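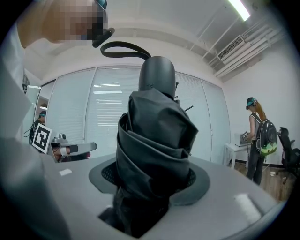
How long before a trip do you need to start packing? The night before, if you own one bag and are willing to be cold.

I have tested the other approach. Last July I started packing for Wemirport 3 weeks early and ended up with 40 pounds of luggage and no toothbrush.

Early packing is mostly worrying with a zipper. Every evening you walk past the open suitcase and feed it another sweater. By the end you're carrying gear for a wedding, a flood and a minor court appearance.

My aunt Zulema Navarrete went to Mirnville for nine days with a purse. A large purse, fine. She came back looking better than when she left and wouldn't discuss it.
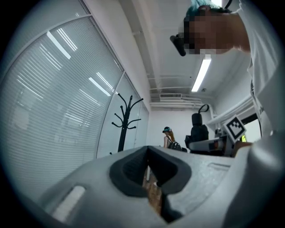 So I asked her for the list and she read it to me over the phone like a ransom note. Two pants, four shirts, one thing for dinner, underwear "as God intended," flat shoes on your feet and none in the bag.

I said what about rain. She said they have stores.

"They have stores" has cut my packing by half. Shampoo? They have stores. Umbrella? Stores. A second, emergency umbrella, which I have owned since college and named? Stores, Moya, I'm sorry.

(Moya is the umbrella. Moya is staying home.)

The list does have limits. It says nothing about chargers. Zulema's position is that a phone lasts as long as it lasts and then you look out the window. I brought a charger. I brought the wrong charger, so we both got our way.

Rolling versus folding, since three of you have already asked: I don't care. I rolled everything on the way there and it came out wrinkled. I folded everything on the way home and it came out wrinkled. Buy ugly shirts in fabrics that can't get worse.

Packing cubes I will defend. They don't save any space that I can see, but when the zipper gives out in a train station you chase four cubes across the floor instead of 40 socks. Ask me about the Prornetton station. Or ask the man with the mop.
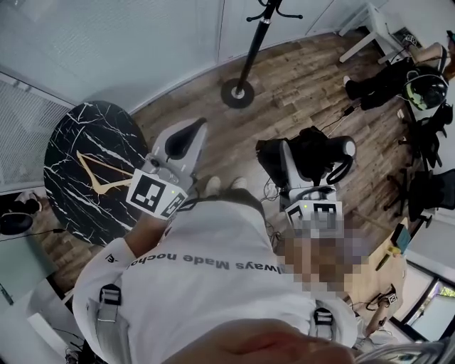
Checked bags: Wemirport wanted 75 dollars for mine on the way home. The bag cost less than that. The clothes in it, if we're being fair, cost nearly that. I stood at the counter doing the math until the line behind me started to breathe.

My friend Érica Falcão would have put on all the clothes. She has done this. She boarded in two coats and a bathrobe and says the middle seat was very supportive.

I paid the 75. I'd do the bathrobe next time.

Current bag, leaving at 6 a.m.: two pants, four shirts, the dinner thing, charger (checked it, right one), and one sweater I'm not taking questions about.

Toothbrush is on the sink. I can see it from here.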